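Notes from the Bench: A Winter of Butcher Block

Well, the heat has been on in my house since the leaves came down, and my kitchen counter has a gap in it. It's a little one, between a pair of strips near the stove, just wide enough to catch a fingernail (and a poppy seed, as I found out after the bagels on Thursday). So this month's item was going to be about sharpening, and it is now about wooden tops, which I have been reading about, fussing over and boring my family with for weeks. Sharpening will have to wait!

Let me start with how I ended up with the thing. When we redid the kitchen I wanted stone, like everybody, and then I saw the quote for stone. A few days later I was at Bera, the surplus place out past the feed store, looking for drawer slides, and there was a long slab of maple butcher block leaning against the wall with a ding in one corner. The tag said $300. I bought it on the spot, without measuring, and drove home at a crawl with it sticking out the back and a red dish towel tied to the end. It was too long by the length of a loaf pan, and the dinged corner came off with the extra. I still have that offcut. It holds the back door open in the summer.

If you've never looked at butcher block up close, most of what gets sold for counters and workbenches is what they call edge grain. Long strips of wood are stood on their narrow sides and glued together, so that what you see on top is the edges running side by side. The stuff that looks like a checkerboard is end grain, and it's kinder to your knives, and it costs a whole lot more and drinks oil like a camel. For a counter or a table or anything you lean on and drop things on, edge grain is plenty.

The cheaper slabs have shorter strips, joined end to end in a staggered pattern. Mine is like that. I thought it would bother me and I stopped seeing it inside a week.

Now, the part I got wrong. I put one coat of mineral oil on it the day it went in, admired it, made a sandwich on it, and didn't touch it again until it looked like an old sidewalk. Around the sink it had gone gray and fuzzy. You could set down a glass and get a ring before you'd finished the drink. I figured that was just what wood did, and that I'd been had by magazines. Then a reader of this newsletter (you know who you are, and thank you for the quince jelly) wrote me a very polite note asking whether I had ever considered looking after it.
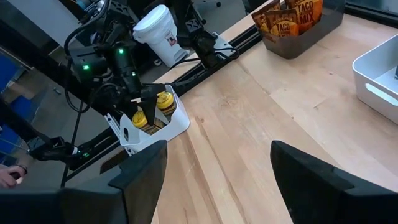

How often does a butcher-block top need oil?

Once a week for the first month, then once a month for the first year, and after that whenever a few drops of water sprinkled on top soak in instead of sitting up in beads. Tops near a sink or a stove will ask for it sooner than the rest.

I know that sounds like a lot of oiling. It goes fast, though. I do mine last thing at night when the dishes are put away, with an old T-shirt sleeve, and I'm in bed by 10. You pour a little puddle, push it around with the grain, do the edges, do the end by the fridge that everyone forgets, and leave it. In the morning you wipe off whatever the wood didn't want. If you skip the wiping you'll have a sticky counter, and toast crumbs love a sticky counter.

As for which oil, plain food-grade mineral oil from the drugstore is what I use, and it's the cheap stuff on the bottom shelf near the antacids. It never hardens, it doesn't go rancid, and it doesn't smell. Please don't use olive oil or whatever's next to the stove. I did that once to a cutting board, years ago, and it smelled like a crayon box by spring. Tung oil and linseed oil are another matter, they do harden up and give you a tougher surface, but you have to read the can and make sure it's the real thing with no driers in it if food is going to touch it. And you have to wait. Some of them want weeks to cure. I don't have weeks, I have kids who eat cereal directly over the counter.

On top of the oil, if you like, goes wax. There's a board butter called Clareo that our hardware store carries by the register, and it's nice, it smells of oranges and comes in a tin you'll want to keep for screws. I also make my own when I'm feeling industrious: one part beeswax to four parts mineral oil, melted together in a jar set in a pan of hot water, stirred with a chopstick. Go slow. Beeswax on a stovetop burner is a thing you'd rather not have all over your stovetop burner, and I speak from experience there. It sets up soft, like lip balm, and you rub it on with a rag and buff it off after supper.

Back to the gray patch. If yours has gone like mine, oil alone won't bring it back, you have to sand. I put this off for most of a year, picturing dust in the sugar bowl, and the whole job took 2 hours. Start by scrubbing the top with a bit of dish soap and warm water and letting it dry overnight. All the way dry! Then sand with the grain, medium paper first to take off the fuzz and the rings, then fine paper to make it feel nice. I borrowed a little Akix sander from next door and it did the big flat part beautifully, but I went back to a plain block of wood with sandpaper wrapped around it for the edges. A powered sander on an edge will round it over before you've noticed.

One trick I picked up along the way: after the first sanding, wipe the whole top with a damp rag and let it dry again. The wood will feel rough, like it's grown whiskers. That's the loose grain standing up, and now you can sand it off with your finest paper, very lightly, and it won't come up again the first time somebody spills the milk. I wish I'd known that one when I built the bathroom shelf.

For dark rings (the black kind, from a wet can or a cast-iron pan) you can try half a lemon and a spoonful of salt. Rub it around, let it sit while you drink a coffee, rinse it off, dry it. It lightened mine by about half. There are stronger things, wood bleaches and so on, with gloves and goggles and a page of warnings, and I decided I could live with a faint ring. There's a burn mark by the stove from a saucepan that I've decided I can live with too. My mother set that pan down, and she'll never hear about it from me.

Scratches, I leave. A top that gets used will get scratched, and fine ones mostly sink out of sight when the oil goes on. If one really bugs you, lay a damp cloth over it and touch it with a warm iron for a few seconds. That works on dents too, and better on dents, where the wood has only been squashed. It can't do anything for a real gouge, where there's wood missing.

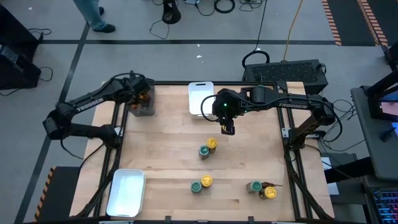

So, the gap. I called the lumber yard on Yule Street about it, expecting to be sold something, and the fellow at the desk asked me what the air was like in my house. I said it was like the inside of a cracker box. He said there you go. Wood takes on moisture in the summer and gives it up in the winter, and it swells and shrinks across the grain as it does. Along the length it hardly budges. So a deep counter will get a hair narrower front to back when the furnace is running, and if it's been screwed down tight so it can't move, something has to give, and what gives is a glue line or a strip.

I got down on the floor with a flashlight and looked, and of course I had screwed it down tight. I'd gone right up through the cabinet rails into the slab, good and snug, and felt proud of it. What you want is a slotted hole in the rail, running front to back, with a washer under the screw head, so the whole top can slide a bit with the seasons. Same goes for a table. They make little metal clips shaped like a figure eight that do the job on table aprons, and a packet of them costs less than lunch.

I spent a Sunday on my back with a drill and a small file making my round holes into long ones. There were 5 I could reach without taking the sink out, and the others I just backed off a quarter turn and hoped. I also put a pan of water near the heating vent, which the cat has taken over. The gap has closed up a little. I can still find it with a fingernail but it no longer takes seeds. I'm told not to fill it until I've seen it through a summer, when it may shut by itself, and that if I pack it with filler now the wood will have nowhere to go when it swells. I'll report back.

One more thing, from the same phone call. Oil the underside! I had never once thought of it. If the top is sealed and the bottom is bare, the bottom takes on damp faster and the slab can cup, like a playing card left in the sun. On a freestanding table you can just flip it over on a blanket and give it a couple of coats. On a counter you get to do it lying in the cabinet with your head next to the dish soap, dripping mineral oil in your own ear. I did it anyway.

Next month is sharpening, for real this time, so dig out that paring knife you've been opening boxes with. And if anyone has a good way of getting beeswax off a burner, write in, I've tried the vinegar.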